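Call for participants: Lurnov student robotics project, Kakbridge

Lurnov is looking for students to join its table-top robot arm project for the coming term. We work in Kakbridge with small two-arm set-ups, and we need people who are willing to drive the arms, keep the logs and help with repairs. Applications are open now.

The project has two strands. Seok is the handling strand: picking up small objects, putting them down in the right place and doing it again. Malon is the software strand, which takes the recordings from Seok and uses them to train the arms to do the same tasks without a driver. You can put yourself down for either or both.

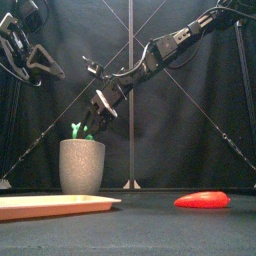
Handling work: the right gripper over the speckled cup, with the tray and the red pepper-shaped piece on the table.

What you would be doing

Each participant gives 2 sessions a week. In a session you set out the objects from a task card, run the task with the arms, mark each attempt as good or failed and write a short note on anything odd. The handling strand wants 300 good attempts before the end of term. Participants on the software strand spend half their time at the table and half at a computer.

You will also be shown how to change a servo, check the cabling and tighten the brackets.

Who can apply

Anyone enrolled on a full-time or part-time course in Kakbridge, in any subject. You do not need to have used a robot before. For Malon you should be able to read and change a short Python script. You must be able to attend until the project closes in May.

Pay and places

The work is unpaid. Travel within Kakbridge is refunded on production of a ticket. Lunch is not provided. There are 47 places across both strands.

How to apply

Send one page saying which strand you prefer, which afternoons you are free and anything you have built, mended or programmed. School projects count. Please do not attach certificates.

Applications should reach the Lurnov office by 20 August 2020. Late forms go on the waiting list.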